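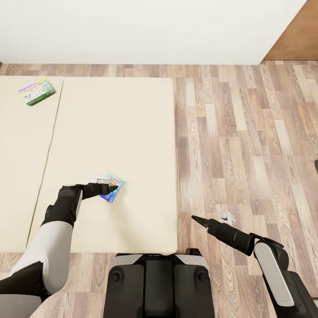 Isso ainda demora uns bons anos, escreveu uma leitora que assina Lunis, e enquanto demora eu continuo de joelhos catando caixa de jogo do tapete. Gostei tanto do comentário dela, deixado no texto anterior desta série, que resolvi começar por ele e montar o guia que ela pedia no fim da mensagem: como saber, sem laboratório e sem orçamento, se uma máquina já dá conta de arrumar um cômodo?

A resposta curta é que dá conta de uns pedaços. A resposta comprida é esta página, então pegue um café, porque eu me alongo mesmo.

Como testar um robô na tarefa de recolher coisas do chão
Publicado em 25 de fevereiro de 2023

O que você vai precisar

Um simulador de robótica que rode no seu computador (qualquer um que aceite objetos finos e contato entre corpos rígidos), um modelo de robô com dois braços, um quarto virtual simples e uma tarde livre. Eu uso um ambiente que batizei de Sumitz, feito aos pedaços, com chão de madeira, tapetes grossos de cor creme e umas poucas coisas largadas para recolher. Se você tiver um robô de verdade, ótimo, mas comece no simulador assim mesmo. Quebrar um punho virtual não custa nada!

Passo 1: escreva a tarefa como se fosse para uma visita

"Arrumar o quarto" não é tarefa, é desejo. Escreva uma frase que uma visita educada conseguiria cumprir sem fazer perguntas: pegue o cartão que está em cima do tapete e coloque dentro da caixa ao lado da porta. Repare que a frase já traz o objeto, o lugar de partida e o lugar de chegada. Na minha primeira tentativa esqueci o lugar de chegada, e passei uma noite inteira tentando entender por que o robô segurava as coisas no ar feito garçom sem mesa.

Passo 2: escolha objetos difíceis de propósito

A tentação é encher o quarto de cubos. Cubo é fácil, cubo qualquer garra pega. O que separa uma demonstração bonita de uma ajuda de verdade são as coisas finas e deitadas: um cartão, um livreto, uma folha dobrada. Uma garra de ponta estreita chega perto, encosta, e aí vem a pergunta que interessa — como é que ela entra por baixo? Nós, gente, resolvemos com a unha, ou arrastamos até a beirada, e nem pensamos nisso.

Minha sugestão é misturar uma coisa fina, uma caixa de tamanho médio e um objeto pequeno e claro, e colocar cada um num canto diferente.

Passo 3: misture as superfícies

Coloque parte dos objetos no tapete e parte no piso duro. O tapete grosso cede um pouco (ou deveria ceder, confira se o seu simulador faz isso), e a altura muda de um lugar para o outro. Um braço que acerta a altura no piso pode enterrar a ponta no tapete. Se houver dois tapetes encostados, melhor ainda, porque a fresta entre eles engole papel com uma facilidade impressionante, como sabe qualquer pessoa que já perdeu uma peça de quebra-cabeça.

Passo 4: defina o que conta como acerto

Antes de rodar qualquer coisa, anote:

O objeto terminou no lugar combinado.
Nada mais saiu do lugar pelo caminho.
O objeto não foi amassado nem arremessado.
O robô terminou dentro do tempo. Eu uso 200 segundos por objeto, tempo generoso até para a minha avó.

São quatro condições e todas precisam valer juntas. Parece rigoroso, eu sei. Mas pense em quem chega cansado em casa e encontra o cartão guardado e o tapete virado do avesso.

Passo 5: repita, e mude um pouquinho de cada vez

Uma tentativa que dá certo anima a gente, e deve animar mesmo, só que diz pouco. Rode pelo menos 21 vezes a mesma tarefa, girando o objeto alguns graus ou deslocando o ponto de partida. Depois troque a luz. Depois troque a cor do tapete. Guarde as tentativas numa planilha, com uma coluna para o motivo da falha escrito em palavras comuns: "empurrou em vez de pegar", "parou em cima", "pegou e soltou". Essa coluna vale mais do que a porcentagem.

Eu fiz 227 tentativas no Sumitz antes de me dar por satisfeita. "Empurrou em vez de pegar" ganhou com folga. A caixa quase sempre deu certo; o cartão foi um sofrimento.

Passo 6: use os dois braços

Muita gente programa um braço e deixa o outro parado por medo de colisão. Entendo o medo, mas tente. Com um braço segurando a borda do tapete e o outro trabalhando, várias das minhas falhas sumiram. Comece devagar, com uma distância mínima entre as duas garras, e vá reduzindo conforme ganhar confiança.

E o chão de oficina?

Menzies, outra leitora antiga daqui, perguntou se o roteiro serve para bancada e linha de montagem. Serve, com uma diferença a favor: na oficina você pode mandar na posição das peças. Um gabarito simples resolve metade do problema do Passo 2. Em casa não existe gabarito, existe criança.

Então, já dá?

Para caixas em chão livre, com paciência, eu diria que sim. Para papel em cima de tapete, ainda fico com a Lunis. Em abril pretendo repetir tudo com o Grinov, um controlador que estou escrevendo nas horas vagas e que tenta arrastar o objeto até a beirada antes de pegar. Se você rodar o teste antes disso, mande a sua planilha pelos comentários, com a coluna dos motivos preenchida, por favor!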